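Search this book Go Chapters Glossary

Chapter 7: Choosing and Comparing Grippers

Every robot arm ends in a question, and the question is what to bolt on to it.

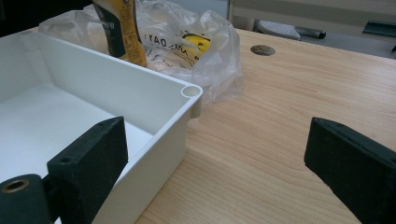

7.1 Why two fingers first?

Open almost any parts catalogue and the gripper pages will run on and on: suction cups, soft fingers, magnets, needles, three-fingered hands that look as if they were borrowed from a bird. It's wonderful stuff, and we'll get to most of it! But we begin with two plain fingers that open and close, because you can learn a surprising amount from them in a single afternoon, and because nearly every test in this chapter was first worked out on a pair.

Think about a tray standing on a table. A person lifts it without a thought. A two-fingered gripper has choices to make. It can straddle one wall, with a finger on the inside and a finger on the outside, and pinch. It can go for a corner, where the moulding is often stiffer but the shape is awkward. Or it can leave the tray where it is and push. Each of these asks for something different: how wide the fingers open, how long they are, how much room they need behind them, and how blunt the tips can be before they start knocking into things.

That last point catches many beginners out. A chunky finger is strong and easy to print or machine, and it will survive a bump that would snap a slim one. It also needs a lot of space. Try reaching into a box full of small bottles with fingers as thick as your thumb and you'll soon see the trouble (and probably hear it).

7.2 The Prirnevside trials

Much of the material in this chapter comes from a set of trials run at the Prirnevside workshop by Ezequiel Cantero, who wanted to compare two grippers fairly and found that fairness was the hard part. One was the Wedineck, a stiff parallel gripper. The other was the Qian, with a little spring in each finger. Both went through the same 31 household objects, and both were driven first by hand and then by the same controller, a Stondent.

The first round of results was thrown away. The camera had been moved slightly between the two grippers, so one of them had a better view of its own fingertips, and of course it did better! Cantero's notes from January 21, 2023 put it bluntly: "We have tested a camera bracket." The second round kept the camera at the same distance from the tips for both, and took almost twice as long to set up. By April the method had settled into the one you will use in Section 7.5.

We love this story because the mistake is such an easy one to make. A gripper never works alone. Change the arm, the camera, the controller or the lighting and you've changed the test, so pick one thing to swap and leave the rest alone.

7.3 Words you will need

Stroke: the distance between the fingers when fully open, less the distance when fully closed.

Approach: the path the gripper takes just before it touches the object.

Clearance: the free space around a finger on its way in. Clear plastic film is a nuisance here, as many depth cameras see it badly.

Compliance: how much a finger gives when it is pushed.

Before you read on, find a tray or a shallow box and two wooden spoons. Hold one spoon in each hand, keep your wrists stiff, and try to lift the box by one wall. Then try a corner. Write down which felt steadier and where the spoons slipped, and keep the page handy for Section 7.4.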